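Quiénes somos | Conócenos

Hola, soy Prins, y llevo Tumo desde un local pequeño con una mesa muy grande. Bueno, Prins es como me llama todo el mundo, y así se ha quedado también en la puerta. Si has llegado hasta esta página es probable que te hayas hecho la misma pregunta que me hacen en todas las comidas familiares: ¿pero esos robots ya saben fregar los platos?

La respuesta corta es que depende de los platos. La larga es más o menos a lo que nos dedicamos.

Tumo empezó como un taller de reparación de pequeña maquinaria. Arreglábamos etiquetadoras, cintas, alguna envasadora con muy mal genio, y los clientes nos preguntaban cada vez más si aquello que habían visto en un vídeo (un brazo que dobla toallas, un brazo que pone la mesa, un brazo que hace tortitas) se podía comprar ya y enchufar el lunes, como quien dice. Les pedíamos tiempo para mirarlo, lo mirábamos, y volvíamos con un «todavía no» bastante documentado. Un día una panadería nos pagó por ese «todavía no» y le vimos futuro al asunto.

Hoy hacemos pruebas para negocios pequeños y para gente curiosa con una cocina complicada. Nos cuentan la tarea, nosotros la partimos en trocitos, la montamos primero en simulación y después, si la cosa promete, en la mesa. Al final entregamos un informe que se lee en un café, con un sí, un no o un «vuelve a preguntarme en diciembre». Este último es el que más escribimos, para qué os voy a engañar.

¿Y qué hemos aprendido? Pues que lo difícil casi nunca es lo que la gente cree. Levantar peso, repetir el mismo gesto toda la tarde, no aburrirse: eso las máquinas lo llevan de maravilla. Lo que les cuesta es la encimera de tu casa. El cable que asoma, el trapo arrugado, el vaso que alguien ha dejado boca abajo. Una persona pasa la bayeta alrededor del azucarero sin pensar, y nosotros nos pasamos semanas enteras con el azucarero.

Por eso las encimeras tienen en Tumo un proyecto propio, que se llama Mamik. La idea es recoger y limpiar una superficie de cocina de principio a fin, con una pinza sencilla de dos dedos, sin herramientas raras. Empezamos siempre por la simulación, donde equivocarse sale gratis y no hay que barrer cristales después. Y dentro de la simulación hay mucho trabajo aburrido que a mí me encanta: probar ángulos, cambiar el acabado de la piedra, mirar desde muy cerca cómo queda la pinza respecto al plano antes de poner nada encima.
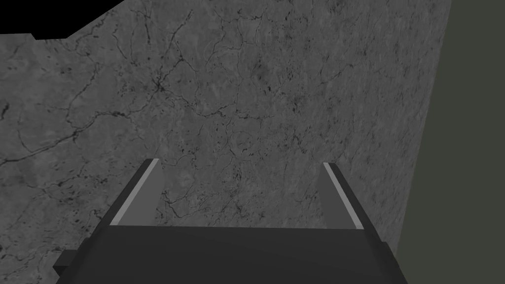 Mamik, en simulación: pinza abierta frente a una superficie gris veteada.

Lo de las vetas tiene su historia. Una encimera lisa y blanca es una bendición para cualquier sistema de visión, y una piedra llena de rayitas y motas es otra película: ¿eso oscuro es una miga, una mancha o el dibujo de la piedra? Mi madre tiene una encimera así y yo mismo he frotado una veta con mucho empeño. Así que cuando una máquina duda en ese punto le tengo cierta simpatía.

Para cada tarea hacemos 100 intentos en simulación, y los apuntamos todos, también los que dan vergüenza. En la última versión de Mamik, recoger un vaso de pie nos salió bien casi siempre. Recoger un vaso tumbado ya fue otro cantar, y con la cucharilla pegada al plano tuvimos 16 aciertos. Dieciséis de cien. Lo pongo aquí porque en las webs de este gremio parece que todo sale a la primera, y luego llega el cliente con una idea de lo que va a comprar que no hay quien la cumpla.

En taller y almacén el panorama es más alegre, la verdad. Para Dronivska, que es un obrador de conservas, probamos el paso de tarros de una bandeja a otra, y ahí sí que dijimos que sí con todas las letras. Tarros iguales, bandeja siempre en su sitio, buena luz. La máquina es más lenta que una persona con ganas, pero pasa unos 290 tarros por tanda y deja libres las manos para lo que de verdad pide ojo, como revisar los cierres. A las etiquetas que se despegan, en cambio, les dijimos que no, y seguimos en el no.

Si me preguntas por tu casa, te cuento lo que pienso hoy: vaciar un lavavajillas ordenado, quizá, con paciencia y sin copas buenas. Doblar toallas del mismo tamaño, despacito. Recoger el cuarto de un niño, ni en broma. Cambiaré este párrafo cuando toque, que ya lo he cambiado dos veces.

No vendemos robots ni cobramos comisión por recomendar ninguno. Nuestro precio es por prueba, cerrado antes de empezar, y si en la primera charla vemos que la respuesta es un no clarísimo te lo decimos gratis y nos tomamos el café igual.

Puedes pasar por el taller por las mañanas, a partir de las diez, o escribirnos desde el formulario. Cuéntanos la tarea tal cual es, con sus manías y sus trastos por medio, y si puedes mándanos un vídeo corto de alguien haciéndola a mano. ¡Sin recoger antes, por favor! Nos sirve mucho más la cocina de un día cualquiera.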